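양팔 로봇 물건 넘기기, 자꾸 떨어뜨릴 때 잡는 법

금요일 저녁에 또 떨어뜨렸어요. 한쪽 팔에서 다른 팔로 물건을 넘기는 동작인데, 그날만 9번을 놓쳤거든요. 처음엔 그리퍼 힘이 약한 줄 알고 닫는 힘만 계속 올렸는데, 그랬더니 이번엔 모터가 과부하로 멈추더라고요ㅠㅠ 저처럼 헤매지 마시라고 순서대로 적어 볼게요.

먼저 비상정지부터 눌러 보세요. 팔이 서로 맞물린 상태에서 전원이 끊기면 어느 쪽이 처지는지 꼭 알아야 해요. 확인할 땐 팔 밑에 손 넣지 마시고요!

다음은 로그예요. 저는 받는 쪽의 '닫힘' 신호와 주는 쪽의 '열림' 신호 시각을 나란히 놓고 봤어요. 세상에, 받는 쪽이 다 닫히기도 전에 주는 쪽이 열리고 있었어요. 같이 보던 나자르 사브추크 씨가 "이건 힘 문제가 아니네" 하는데 좀 허탈했죠.

고치는 건 간단해요. 고정 대기 시간을 빼고, 받는 쪽 손가락 전류가 기준값을 넘은 상태로 4주기를 버티면 그때 열게 바꾸세요. 올려 둔 힘은 원래대로 돌려놓고, 속도는 절반으로 낮춰서 다시 시험합니다.

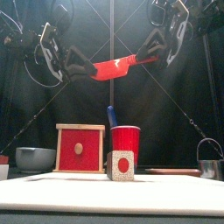
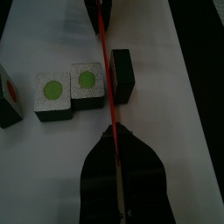 아, 시간 초과 처리도 잊지 마세요. 기준값을 못 넘기면 주는 쪽은 그대로 쥔 채 양팔이 멈춰야 해요. 저는 이걸 빼먹어서 받는 쪽이 빈손으로 물러난 적이 있어요. 재시작은 꼭 사람이 버튼으로 하게 해 두시고요. 케이블이 관절에 걸려도 전류가 튀니까, 기준값 잡기 전에 팔을 천천히 끝까지 한 번 돌려 보세요. 저희 기준값은 Wovisen 설정 파일에 따로 저장해 뒀는데, 그리퍼 손가락을 바꾸면 처음부터 다시 재야 합니다.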